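Feed the horse first, then talk about powders

There are 183 products in the supplements section of the Plarkwood catalogue, and most of them are for horses that don't need one. I have kept horses outside Galbraith long enough to have bought a fair share of those tubs myself. I think the trade has grown past its usefulness, and that owners are the ones who let it.

My complaint is mainly with hoof and coat supplements, and with the all-in-one powders sold as cover for everything else. A mature horse in light work, on decent pasture or good hay, may be short of a few minerals. Which ones depends on the ground the feed grew in. A hay test will tell you, and it costs less than a big tub of most of these products.
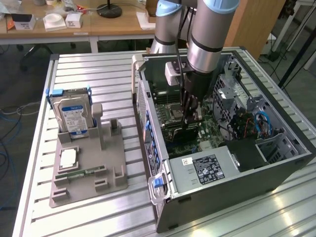 Very few people at my agistment yard have had their hay tested. There are 6 of us in the feed room most mornings, and between us we have shelves full of powders. One gelding was getting Gornska for his feet and Catum for his coat. Both list zinc and copper, both list selenium, and his hard feed was already fortified with all three. Selenium is the one that worries me. The gap between enough and too much is small, and the label on one tub knows nothing about the other two.

Owners say it can't hurt. Sometimes it can, and even when it doesn't, the money has gone from somewhere. I added up my own receipts a few years ago and found I had spent $2759 on powders and pellets over 2 years, for a mare whose real trouble was that I left her too long between trims. I moved her to a shorter cycle and the cracks grew out. I had been crediting the tub.

Hoof horn grows slowly, so nearly anything you feed in spring will look like a success by the following summer. Coats change with the season whatever is in the bucket. People write glowing reviews on the strength of this, and I don't doubt they mean them. I wrote one.
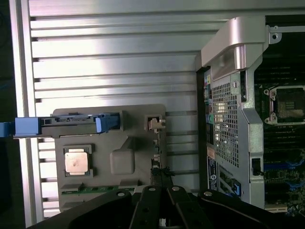
Labels are the other half of the problem. Too many give the amount per kilogram of product and leave you to work out what is in a scoop, and the scoop is never quite the size you think. Some makers print it so small that I need my glasses and the window. It's no easier to read than the fine markings on that black rail beside the blue latch, and a feed label is meant for ordinary people in a dim shed. I would like to see every tub state the daily dose in milligrams, in decent-sized type, on the front.

I'm not against supplements as such. Salt is cheap and most horses in a hot climate want it. A horse with no green feed probably needs vitamin E. Old horses and hard-working horses are separate cases, and a vet or an independent nutritionist can say what they require. I would only ask that the person giving the advice isn't also selling the tub.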